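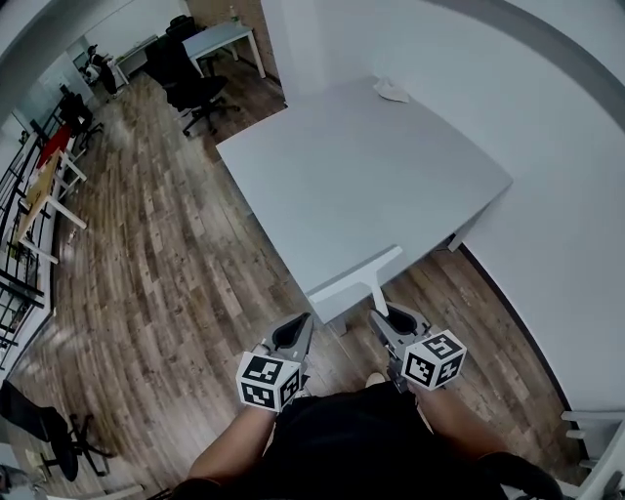
La mesa grande de Kedach

31 de agosto de 2020

Bienvenidos a la galería de nuestro local. Kedach es un taller de papel y encuadernación, y desde enero tenemos una sala más amplia, con paredes blancas y una mesa que es más grande de lo que habíamos pensado al encargarla. Esta página está dedicada a la mesa y a su limpieza. Algunos alumnos me han pedido por correo explicar cómo la dejamos entre una clase y la otra, y he preferido escribirlo aquí con calma. Pido disculpas por las faltas de mi español, que aprendí ya de adulta.

La mesa
Blanca, grande, con un lado largo contra la pared. En los cursos de los mayores trabajan en ella cuatro personas. Se agradece mucho el espacio cuando hay que abrir los pliegos enteros, pero también se ensucia toda, incluso las partes donde no trabaja ninguno.

El limpiador de mango corto
Tiene forma de T, con la cabeza larga y estrecha y el mango blanco. Lo dejamos apoyado en el borde más cercano, con el mango hacia fuera, para cogerlo sin tener que estirarse. Antes usábamos uno de mango largo y Prasert Mahawong golpeaba siempre la lámpara.

El trapo blanco
Al otro extremo, junto a la pared, arrugado. Yo lo doblo y al día siguiente lo encuentro otra vez así. He dejado de insistir.

Despejar primero
Antes de limpiar quitamos todo de la mesa: reglas, plegaderas, pinceles y los pesos. Los libros que están todavía en la prensa no se tocan. Si hay un pliego suelto y no se sabe de quién es, se pone en la carpeta de Jimton, que es como llamamos a la carpeta azul del armario – el nombre viene de un alumno antiguo y se quedó.

El agua
Usamos agua templada y muy poco jabón. Oľga Vlček, que da el curso de papel marmoleado, prefiere el agua sola y pasa dos veces. Los dos sistemas son buenos para la cola de almidón. Para la cola blanca hay que actuar pronto, o después se necesita una espátula de plástico y bastante paciencia.

La dirección
Se empieza por el lado de la pared y se tira hacia una misma, en pasadas largas y rectas. La cabeza del limpiador va un poco inclinada, nunca plana del todo. Al llegar al borde se levanta y se seca con un trapo antes de la pasada siguiente. Los principiantes hacen círculos, y los círculos dejan marcas que se notan con la luz de la tarde.

La esquina
La esquina que da a la sala es donde todo el mundo se apoya con las manos. Allí quedan huellas de tinta y de cera. Uthai Phetsri la limpia con un algodón y una gota de alcohol, pero conviene probar antes en un lugar poco visible.

El lado de la pared
En la junta entre la mesa y la pared se meten recortes muy finos. Los sacamos con una tira de cartulina doblada. En la última limpieza general apareció también una aguja de coser, y por eso pido otra vez que las agujas vuelvan a su caja al terminar.

Secar
No ponemos papel sobre la mesa hasta que ha pasado un buen rato. Con el tiempo húmedo de este verano hemos esperado más de lo normal, y aun así se nos ondularon 100 hojas del encargo de Orozco, que hubo que prensar de nuevo.

Luz baja
Me gusta la sala cuando hay poca luz y la superficie se vuelve de un gris casi azul. Para trabajar es mala, claro, y encendemos las lámparas enseguida.

Para los alumnos nuevos
El material de limpieza está en el estante bajo, al lado de la guillotina. Si falta jabón, se apunta en la hoja de la puerta. Los horarios de otoño los enviará Mairéad Costello por correo, y las plazas de los cursos de iniciación se reservan como siempre, escribiendo al taller.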